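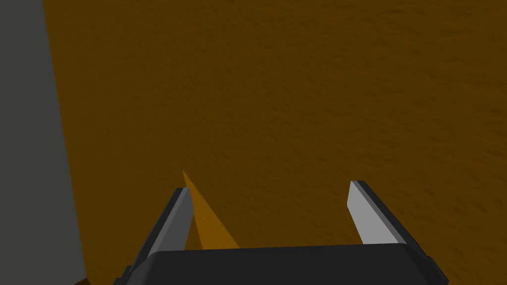 1. Demonstration visit, July

Wilma Mowat attended for Hitulbridge on Tuesday, with 14 visitors. The Skisell simulation ran in the two-armed configuration, with a parallel gripper on one arm, in the furnished-room model.

Scene load took almost 5 minutes, which is too long for an audience. The Tang controller build was left unchanged for the day
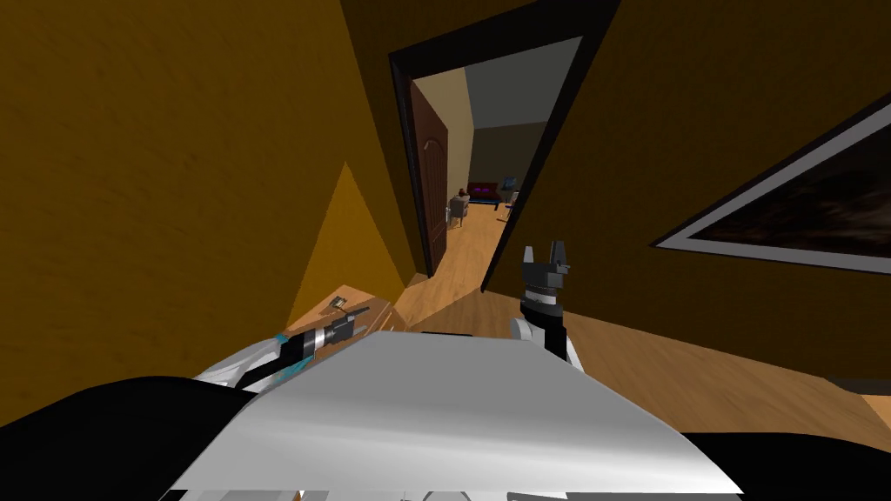
and will be replaced before the next visit. The wrist views were shown alongside the body view. Strap-loop handling — item 947 in the task list — remains open.

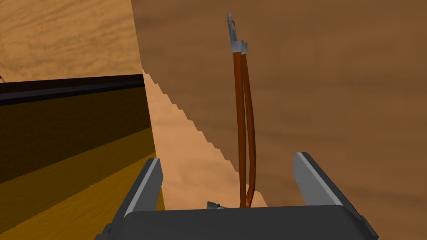 2. Spending

Costs charged to the visit: 3280, all under travel and room hire.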